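4.3 Choice of the table surface

For the tidying part of our project we needed one table where all the cleaning trials could be done in the same way. The first table in the study room was painted white, and crumbs of bread were very difficult to see on it. Christos Fragkou proposed to use a table with visible wood grain, and from May we worked only on this one.

The light wood has advantages and also one problem. Dark crumbs and tea leaves are easy to notice on it, even when they are small. Pale crumbs are harder, especially where the ceiling lamp reflects on the surface and the wood looks almost white. For this reason we made 15 trials with dark material and only four with pale material - the second group is too small for a strong conclusion.

Before every trial the table was wiped two times, first with a damp cloth and then with a dry one. We waited 20 minutes between trials. Wiping along the grain left fewer streaks than wiping across it, but we did not measure this and it is only our impression.

The rule for a "clean" table was discussed for a long time in the group. In the end we accepted single specks smaller than 2 mm, as it was not practical to remove all of them by hand. The results are given in section 4.4.

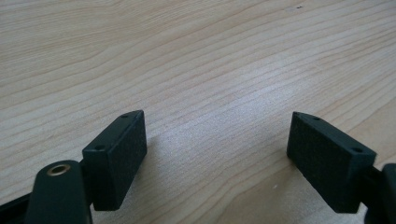
Fig. 6. Table surface with light wood grain. A dark speck is near the top and a small white fleck is lower down.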